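De: Cremilda Peixoto
Para: lista catalogo-tecnico
Fecha: 31 ago 2022
Asunto: Re: [catalogo-tecnico] Duplicados tras la migración a Trondum

Buenos días:

Respondo por partes.

> El informe de la carga de mayo da 1.539 registros con la misma
> signatura que otro ya existente. ¿Se pueden fusionar en lote o hay
> que revisarlos uno por uno? Además, en Arkari siguen saliendo
> préstamos asociados a ejemplares que en Trondum no aparecen.

La fusión en lote no es segura tal como está el informe. La comparación se hizo solo por el campo de signatura, y Arkari lo guardaba truncado cuando pasaba de 23 caracteres. Dos tomos de una misma obra quedan entonces con signatura idéntica, aunque el código de barras y el número de volumen sean distintos. Si se fusionan, se pierde el segundo tomo y con él su historial.

Propongo repetir la comparación con tres campos: código de barras, número de volumen y año. El script de Lenihan ya lo admite con la opción --clave; hay que pasarle los nombres internos de los campos, no las etiquetas que muestra la interfaz.

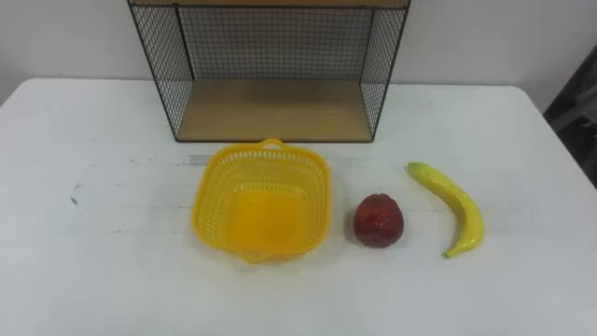

En cuanto a los préstamos, el problema es otro. Trondum descarta en la importación cualquier ejemplar sin código de sucursal y lo anota en rechazados.log, que no se incluye en el informe general. En mi prueba con la sucursal 7 todos los préstamos huérfanos correspondían a líneas de ese fichero. Basta con completar el código y relanzar la importación parcial; el préstamo se enlaza solo en la siguiente indexación nocturna.

> ¿Conviene esperar a la versión nueva del conector Kurnumeo?

Para esto no. La versión 2 cambia la autenticación y la codificación de diacríticos, pero no toca la detección de duplicados. Quien tenga autores con caracteres mal convertidos sí debería esperar antes de corregirlos a mano, porque la reindexación sobrescribe el campo.

Orden que recomiendo: copia de la base, importación parcial de rechazados, indexación y, por último, comparación con la clave triple. Al revés salen falsos positivos.

Falta por comprobar el comportamiento con publicaciones seriadas, donde el número de volumen puede venir vacío. Si alguien tiene una hemeroteca ya migrada, agradecería el recuento de campos vacíos.

Un saludo,
Cremilda Peixoto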